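Where Does the Stuff Go? Shared Storage in Student Housing
Project report, Kenna Carnegie
Monday, August 25, 2025

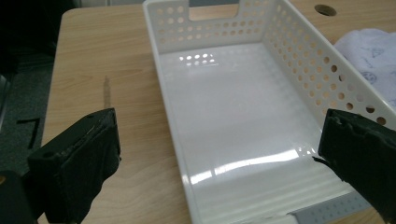
Background. I lived in Lallside for a year with three other people and we argued about the kitchen basically the whole time. Not about cleaning, about space. Whose shelf, whose rice, why is there a bike pump in the pan drawer. So I picked storage for my project. Wanted to find out if people in shared apartments fight less when every person has a marked spot.

What I did. Short survey, paper copies, left in the lobbies at Lallside and Jirkerbridge. Got 44 back. 17 of those were from Jirkerbridge, the rest Lallside. Also did 4 longer interviews, in kitchens when I could get in. Survey went out in March, which was bad timing, midterms, and a lot of people skipped the last page.

Reading. Mostly the Sadeghi handout on shared households from class. It splits things into "mine", "ours" and "nobody has claimed this yet". I used those three for the survey questions. The third one confused people, should of worded it better.

Results. Most people said they had their own fridge shelf. Way fewer had a spot of their own for dry food. The bathroom was worst, people carry their things back and forth from the bedroom, and two interviewees had done that since move-in day. Complaints were mainly about things left out on counters and tables. Open baskets and bins came up a lot in the comments. People like them cause they are cheap and you can move them to the new place. People dislike them cause other people drop mail in.

Labels: mixed. One person at Jirkerbridge said a label on the milk felt rude. Another had labeled everything incuding the salt.

Problems with the study. Small, only two buildings, and I know some of the people. Roommates may have filled it in together. I asked about arguments "this semester" and didn't say which one. Plikard was supposed to be the third building but the manager never wrote back.

Next. Redo the last page, ask again in the fall, try Plikard one more time. Blank survey is in the appendix, tables to be added once I fix the totals.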